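Home | Course | Handouts | Parts list | Forum

Mikano Shared Workshop — Arm Build, handout 2
Filed under: Robotics, Evening course, Notes

Before next session: bring the wrist bolted up and the gripper on. If fingers bind, file the inside faces, not the pins. Thread lock on the wrist screws only.

Wiring recap
- Power off before you touch the joint plugs. Every time.
- Golob board: motor lines left, encoder lines right. Labels on the old boards are swapped, check yours.
- Leave slack at the elbow. Most of last term's faults were a tight cable there.

Home position. Jog each joint slowly, zero it, save. Then save again under a differnt name. Tarkon software drops the file if you unplug mid-write.

Speed limit stays at 300 until I've signed your sheet. Units are the ones on the Tarkon screen, don't convert.

Sim first, then the real arm. Kitchen file is on the shared drive, Lotberg folder. Big download, 1,865 files, so start it before the break. If it loads with no table you've opened the old one.

Exercise: bowl approach
1. Load kitchen file, open the gripper.
2. Move over the white bowl. Come down slow — stop at the rim.
3. Check where each finger is. One will be lower if the wrist is tilted.
4. Write down the joint angles. Back up, do it again from home.
5. Then same for blue, then green. Green is the far one so watch your reach.
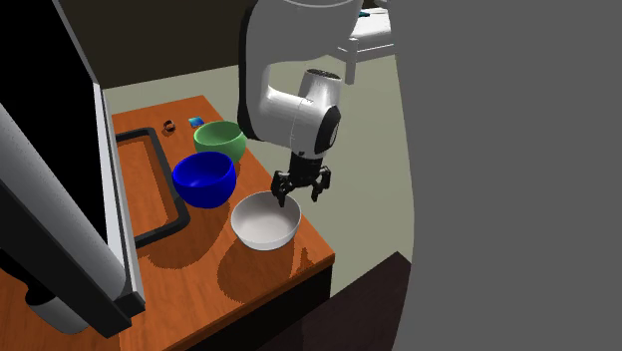

Fig. 1. Simulated arm over the white bowl, left finger at the rim.

Look at the wrist angle in Fig. 1 and compare with yours. Orbit the view before you go lower, one angle will fool you on height.

Common error is 107, joint limit. Usually the elbow. Go back to home and come in from the other side, dont just clear it and push on.

Log sheets in the tray by the drill press. Gripper pads for the real arms should be in by December.

Mikano Shared Workshop | Contact | Course notes may be copied for class use | Back to top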